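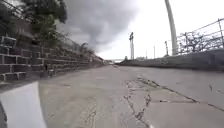

Lista interna · Secção de Vigilância e Manutenção de Percursos, Cemmont

De: Romana Procházka
Para: lista da secção
Assunto: Re: Ronda do paredão com o robô

Radoslava, obrigada pelo resumo, mas não me convence.

Em 30 de outubro de 2024, Radoslava Mikuš escreveu:
> A partir de janeiro o Judia faz a ronda sozinho. São 45 minutos
> por volta e a equipa fica livre para trabalho mais útil.

Que trabalho mais útil? Da última vez que ouvi isto, na Stodmont, o trabalho útil era ficar sentado diante de um ecrã a confirmar alertas, e saíram 2 colegas do turno.

A fenda ramificada no meio do pavimento vê-se bem, isso admito. Mas quem decide se é para selar já ou se espera? Quem vai a pé dá com o calcanhar na laje e ouve se está oca. E o lixo junto à junta, quem o apanha? Eu apanhava-o de passagem. Agora abre-se um pedido e vai lá alguém de propósito.

Antes de janeiro queria ver por escrito quem assina o relatório da ronda e o que acontece aos contratos do turno da manhã.

Romana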